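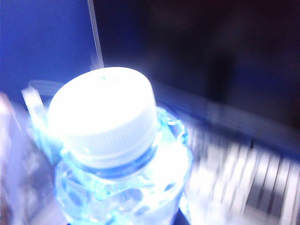

Unit 4: Stored Product Insects
Course handout for trainee technicians
Tutor: Flurina Zaugg
Revised August 18, 2018

Read this before the session. It covers the insects that live in dry food, how to survey a site for them and what to write down afterwards. Treatments are only dealt with briefly, as they have their own unit. Bring your torch, a hand lens and the record sheets from Unit 3.

4.1 What we mean by a stored product insect

A stored product insect is one that can complete its life cycle in dry food or a similar material. Flour, rice, pulses, dried fruit, nuts, pet food, bird seed and spices are all at risk. Ants and cockroaches will feed on the same goods but they nest elsewhere, so the survey is different. Ants are in Unit 2.

It helps to split the group by how the insects feed.

Primary pests attack whole, sound grain. The grain weevil is the one you will meet most often. The female bores a hole in the grain, lays an egg inside and seals it. The larva feeds out of sight, and the first sign for the customer is usually an adult walking across the shelf.

Secondary pests feed on grain that is already broken or milled. Flour beetles and the saw-toothed grain beetle belong here. The saw-toothed grain beetle is very flat and can get into packets that look closed.

Moths make up the rest of the work. The Indian meal moth is common in homes and shops. The adult does not feed. The damage is done by the larvae, which leave silk webbing through the food and then wander off to pupate, often where the wall meets the ceiling.

4.2 Identification

Do not guess from size alone. Use the lens and check these points.

Grain weevil: long snout, elbowed antennae, no working wings.
Rice weevil: similar snout, four paler patches on the wing cases, able to fly.
Saw-toothed grain beetle: six teeth along each side of the thorax.
Biscuit beetle: rounded and reddish brown, head hidden from above, antennae ending in three larger segments.
Indian meal moth: wings pale near the body and coppery at the ends.

Biscuit beetle is often mistaken for woodworm, and customers may have already been told they need timber treatment. Check the antennae under the lens and look in the food cupboard before you look at the floorboards.
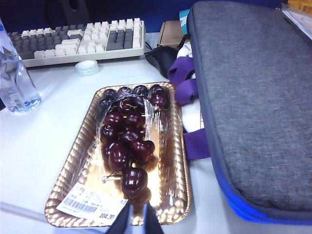
4.3 Carrying out the survey

Start by talking to the customer. Ask when the insects were first seen, where, and what has been bought in bulk or stored for a long time. Then work from the place of the sighting outwards.

In a kitchen, take out every packet, including those that have not been opened. Look in the folds and along the seams. Sieve a sample of flour on to white paper and leave it for a few minutes, as small larvae keep still when first disturbed. Check behind kickboards, under the toaster and in the screw holes of shelving — a teaspoon of old flour will feed a fair number of beetles.

In a warehouse, ask for the stock plan first. The exercise in this unit uses the Lougher site, which has 1150 pallet spaces over 2 floors. You will not inspect all of them. Begin with returned goods, damaged stock and anything that has missed its rotation date, then move to the goods on either side.

4.4 Monitoring

Pheromone traps tell you which species is present and where numbers are highest. They attract males in most moth species, so they will not clear an infestation by themselves. Place them away from open doors, and do not put a moth lure beside an electric fly killer. Number each trap and mark it on the plan.

The Rostaria bakery case study shows why the plan matters. The site had 60 traps, but several had been moved by cleaning staff and put back in the wrong bays. The catch figures pointed to the packing room for weeks.

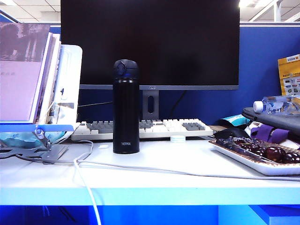
The source was a disused flour chute on the floor above. When the traps were returned to their marked places, the counts rose steadily towards the chute and it was found the same morning. Read the full case study in the Zilta folder and bring two questions about it.

4.5 Control

Find the source and remove it. Bag infested food and seal it before carrying it through the building. Vacuum cracks and shelf supports, then empty the vacuum outdoors. Insecticide must never be applied to food or to surfaces where food is prepared, and any residual spray must be used exactly as the label says.

Freezing works for small amounts of dry goods. Heat treatment is used on larger sites and is covered in the September session at Walier.

4.6 Written work

Complete a survey report for the Lougher exercise. Include a marked plan, the species found with your reasons, and your advice to the customer in words they would understand. Hand it in at the start of Unit 5.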